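Why a Plate Shines

A plate starts as clay. Clay is very fine, wet mud made of tiny flat grains. When the clay dries, the water leaves and the plate shrinks a little.

The dry plate goes into an oven called a kiln. The kiln is heated slowly, often by no more than 60 degrees an hour at the start. If it heats too fast, water trapped in the clay turns to steam and the plate cracks.

After the first firing the plate is hard but it still soaks up water. It is dipped in glaze — a mix of water, ground glass and metal powders. Copper can make green. Iron can make brown. In the second firing the glaze melts and becomes a smooth coat of glass.

Gold rims come last. The gold is brushed on and fired again at a lower heat. 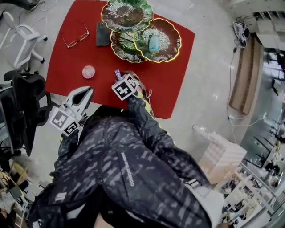
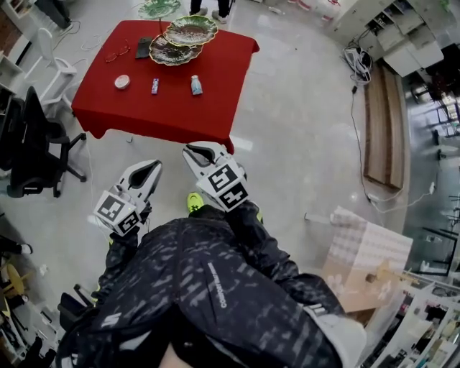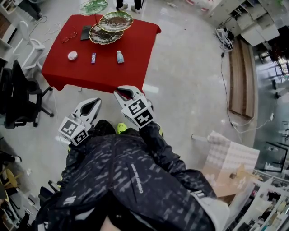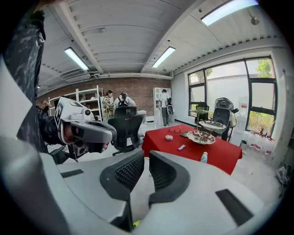

Kobzar for Young Readers — Issue 50, page 200

Words to know
Kiln: an oven for clay.
Glaze: a thin coat of glass.
Firing: heating clay until it stays hard.

Text: Orsolya Juhász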